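4.2 What the money went on

I should say up front that none of us had bought a humanoid before, and the first version of our budget shows it. We had a line for the robot, a line for hands, and then one cheerful little line called "other" that was meant to cover the whole rest of the laundry task. Eyvindur Sveinbjörnsson, who kept the project accounts at Falport, circled "other" twice and sent it back to me. He was right to do it. By the time we had a room we could work in, "other" had been split into 6 separate headings, and two of those had grown bigger than the hands.

The laundry task (Figure 6) was picked early because it pulls so many purchases into one place. You need a robot that can bend and reach into a drum near floor level, hands that can hold on to cloth, a machine with a door it can work around, and something to put the clothes in. You also need power and data getting to the robot all day long, and I'll come back to that because it's the part we planned worst.
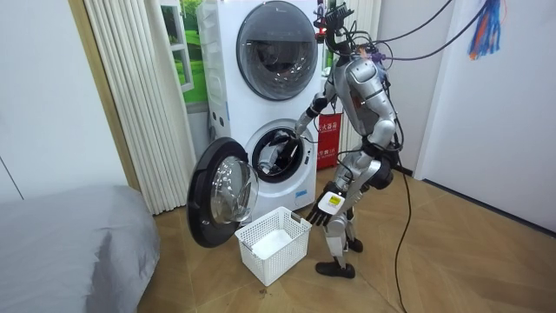 Vol. 6, No. 68

Figure 6. Reaching into the lower drum, with the basket on the floor under the open door.

We went back and forth on whether to pay for a full home setting or just put a washer in the corner of the lab. The lab corner was cheaper on paper. But our partners at Steinarsdóttir wanted the robot tried in a room with a bed and a curtain and a proper floor, and I came around to their side once I priced the alternative – building a fake room inside a lab means paying for walls you will throw away later. So we took the room, and the money we saved on walls went into spare parts.

Spare parts deserve their own paragraph, really. The Pikau plan (that's our internal name for the three-stage spending plan, after the first draft that went out under that title) set aside spares for the legs first, on the theory that legs carry the weight and so legs must wear out. For laundry I now think that order was wrong, and I'd fund the hands and wrists before anything below the hip.
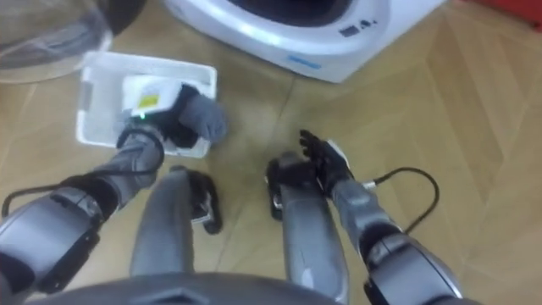

Hands are where I'd tell anyone to start arguing with their supplier. Ours were quoted as a pair, with one price for both and no discount for buying a single replacement, and I signed that without thinking very hard. Then you look at a moment like the one above, with the left hand closed on a dark gray piece of cloth at the bin and the right one open over the floor, and you start to wonder why you're planning for equal wear. I can't prove anything from one moment, of course. Still, I asked for single-hand pricing in the second round, and Zinddale agreed to it on the condition that we order all our hand spares from them for the life of the project. I thought that was fair. We also asked them to quote the wrist parts as a separate item, so a wrist problem wouldn't force us to order a whole hand.

Cables were the other lesson. We allowed about 600 dollars for them, under the same heading as tape and labels, and I'm a bit embarrassed to see that number in print. A cable on a moving arm needs slack, slack needs floor space, and all of it needs a spare on the shelf. If I were writing the plan again I'd price cables per arm and per leg, put them next to the robot in the budget, and ask the supplier which ones they themselves replace most often. Eyvindur would like me to add that connectors should be on their own line too.

The laundry machine and baskets were easy by comparison. We bought them the ordinary way, and the only thing I'd flag is the door. A door that swings wide takes up working room, so measure it open before you choose where the robot will stand. The same goes for the basket: buy the shape you plan to use in testing and then stick with it, or you'll end up comparing runs that don't match.

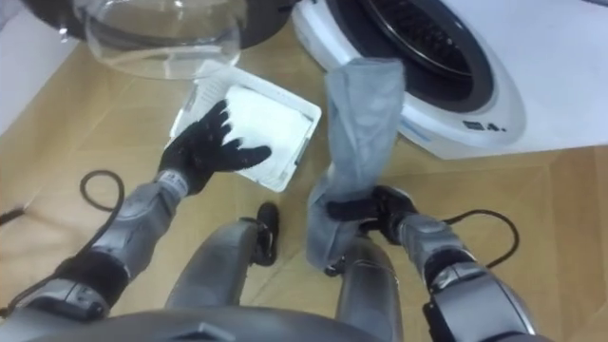
Should a small group buy the robot first and the rest later?
Only if the rest already has money set aside for it. We would put the room, the spares and the cables into the same request as the robot, and delay the whole order before splitting it.

The second-round figures follow that rule. Stage one covers the robot, both hands and the room, stage two covers spares, and stage three is held back for whatever we got wrong in the first two. I fought for stage three and expect to spend all of it.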